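Cube casse-tête et plateau rond brun : le duo de table
Boutique Visser > Jeux de patience > Cubes
Fiche mise à jour le 4/7/24

Bon, je préviens tout de suite, je suis un peu partiale avec cet article. J'ai eu mon premier cube à l'école primaire, je l'ai démonté au tournevis au bout de deux semaines (oui, c'est de la triche) et depuis il y en a toujours un qui traîne chez moi, entre le courrier et les clés. Alors quand on a décidé de proposer un lot avec un cube et un plateau pour le poser, j'ai réclamé d'écrire la fiche !

Le lot s'appelle Brunthorpe dans notre catalogue. Il contient le cube, le plateau rond, une petite pochette en coton et un livret de méthode pour débutants. Le livret, je l'ai relu avec mon neveu de 11 ans qui l'a trouvé « pas trop nul », et venant de lui c'est un grand compliment.

Le cube

C'est le classique, celui que tout le monde reconnaît de loin, avec ses carrés de couleur à aligner face par face. Ce que j'aime, ce sont les pastilles : larges, brillantes, avec des angles légèrement arrondis et juste un mince filet noir entre les pièces. On distingue bien le jaune du reste même le soir sous une lampe un peu faiblarde, et pour quelqu'un comme moi qui confond facilement les teintes quand je suis fatiguée, ça compte beaucoup.

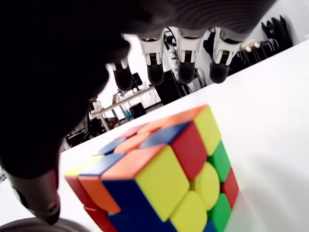 Le cube mélangé, posé sur la table blanche : du jaune, du bleu, du rouge et du vert.

La rotation est souple sans partir dans tous les sens. Les premiers jours, il accroche un tout petit peu dans les angles, puis ça se fait tout seul à force de tourner. Si vous le trouvez encore raide après une semaine, une goutte de lubrifiant silicone (on en vend, flacon Clurness, rayon entretien) et on n'en parle plus. Pas d'huile de cuisine, par pitié, j'ai essayé quand j'étais étudiante et j'ai eu les doigts gras pendant un mois.

Niveau bruit, il claque doucement. Dans un train ça passe, dans une bibliothèque je m'abstiendrais.

Le plateau

Au départ je pensais que c'était un gadget, un plateau pour un cube, franchement... et maintenant je ne range plus rien ailleurs. Il est rond, brun foncé, avec un fond mat couleur chocolat et un rebord relevé qui fait le tour. Sur une table claire le contraste est superbe, et le rebord retient tout ce qui roule : dés, pions, bonbons, boucles d'oreilles. Le soir, je vide mes poches dedans et le cube finit par-dessus.

Le fond mat marque peu, un coup de chiffon humide suffit. Ne le mettez pas au lave-vaisselle, la finition n'est pas prévue pour. Et je ne poserais pas non plus une théière brûlante dessus, il y a des dessous-de-plat pour ça (les nôtres sont très jolis d'ailleurs, mais je m'égare).
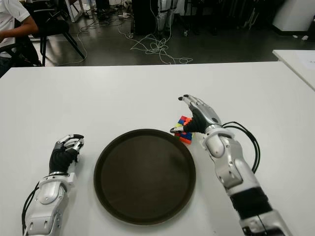
Le plateau brun au milieu de la table, et le petit cube multicolore juste derrière le rebord, à droite.

On me demande souvent si on peut acheter le plateau tout seul. Oui, depuis le mois de juin, il suffit de choisir « plateau sans cube » dans le menu déroulant. L'inverse marche aussi pour ceux qui ont déjà de quoi poser leurs affaires.

Pour qui ?

À partir de 8 ans pour jouer vraiment, avec le livret et un peu d'aide pour les dernières étapes. Pour les adultes, je le conseille surtout à ceux qui ont besoin d'occuper leurs mains au téléphone. J'en offre pas mal en pendaison de crémaillère, le plateau fait tout de suite « vrai cadeau » et le cube amuse les invités pendant l'apéro. Les compétiteurs qui chronomètrent leurs résolutions iront plutôt voir la gamme Faltel, plus nerveuse et réglable, sur la page d'à côté.

Côté pratique

Contenu du lot : 1 cube, 1 plateau rond, 1 pochette en coton, 1 livret de méthode en français
Coloris du plateau : brun foncé uniquement
Entretien : chiffon doux légèrement humide
Garantie : 2 ans sur le mécanisme du cube
Emballage : carton recyclé, sans film plastique

Notre première série compte 200 lots, préparés à la main dans l'arrière-boutique. Si le bouton « ajouter au panier » est grisé, laissez votre adresse dans le champ juste en dessous et vous recevrez un message au retour en stock.

Pour un emballage cadeau, cochez la case au moment du paiement. Le papier change selon les arrivages, en ce moment c'est du bleu nuit avec une ficelle rouge et je le trouve très réussi !

Voir aussi : lubrifiant Clurness, cubes Faltel, pochettes en coton, dessous-de-plat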